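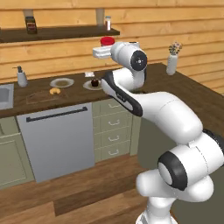

Clirnard Kitchen Kit for Clubs and Classes

Simulation package for student robotics teams, ages 14 and up
Made by Florov
Current release: April

Overview

The Clirnard Kitchen Kit is a simulated home kitchen with a robot arm in it, sold as a site license to schools and clubs. Students write the code that moves the arm, run it against a set of household tasks, and get a score sheet at the end of each run. It is the same scene used in the Lyons Cup student competition, so a team that practices on the kit is practicing on the competition floor.

No hardware is needed beyond the computers you already have. A team that owns a real arm can keep it for other work. The kit does not connect to one.

What the license covers

The kitchen scene, with counter, sink, drawers, dishwasher and wall shelf
One white arm model with a gripper
29 graded tasks, sorted into beginner, middle and open levels
The Gumier task editor, for building your own tasks
A coach's guide and student handouts as printable files
Score sheets in the Lyons Cup format
Updates through the end of the school year

How a task works

Each task is a short written goal and a starting layout. The goal might be to lift a small container and set it down on the shelf, to move a pastry from its board to a plate, or to open the second drawer and leave the others shut. The student's program gets the joint positions and the camera views. It sends back where the arm should go next and whether the gripper should open or close.

A run ends when the goal is met, when time is up, or when the program stops it. The score sheet lists the time, the number of contacts with things that were not part of the task, and whether the object ended up inside the target area. Dropped objects stay where they land. Students can replay any run from several camera positions and step through it slowly, and most teams find their grasp mistakes that way.

Layouts can be locked or shuffled. With shuffle on, the loose items start in slightly different places every time. We suggest leaving it off for the first few sessions. Lyons Cup rounds are always run with shuffle on.

Using it in a class

The coach's guide is written for a club that meets once a week. A typical group spends 3 meetings on moving the arm without touching anything, then goes on to picking up and placing. Drawers come later. They are harder than they look to a beginner, as the gripper has to line up with a narrow handle and then pull straight back.

Teams of 4 work well on one machine: one student at the keyboard, one reading the task sheet, one watching the replay, one keeping the log. The handouts are laid out for those jobs and have a box for switching at the half hour. Larger groups should split.
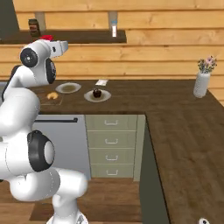

Lorna's club has run the kit since the fall, and she wrote to us that the drawers were what finally got her students to plan a path on paper before typing anything. They had been steering the arm by trial and error up to then, she said, and it was good enough for the pastry tasks. She also asked for a harder drawer task with something on the counter in the way – that is now task 27 in the open level.

Programming

Student code is written in Python. Beginner tasks can also be done in the block editor, which shows the matching Python in a side panel. The block editor does not cover the open level.

Example programs are included for the first few beginner tasks only. Worked answers for the rest are in a separate coach's download and are not on the student side.

Computer requirements

A 64-bit desktop or laptop, Windows or Linux
8 GB of memory, 16 GB if you want to record replays
A graphics card is recommended but not required. Without one, set the view quality to Low
Internet for the first sign-in. After that the kit runs offline for up to 30 days

Tablets and Chromebooks are not supported at this time.

Known issues in this release

Replays saved in the previous release open with the wrong camera selected. Pick the view again from the menu.
On Low quality, shadows under small objects may flicker.
The block editor does not save the zoom level.

Licensing and orders

Licenses are sold per site, with no limit on the number of students. Clubs that meet in a library or community center count as one site. Purchase orders are accepted. A trial with some 3 beginner tasks is available for classes that want to check their computers first – work done in the trial carries over to the full kit.

Lyons Cup registration is separate and is not included in the price.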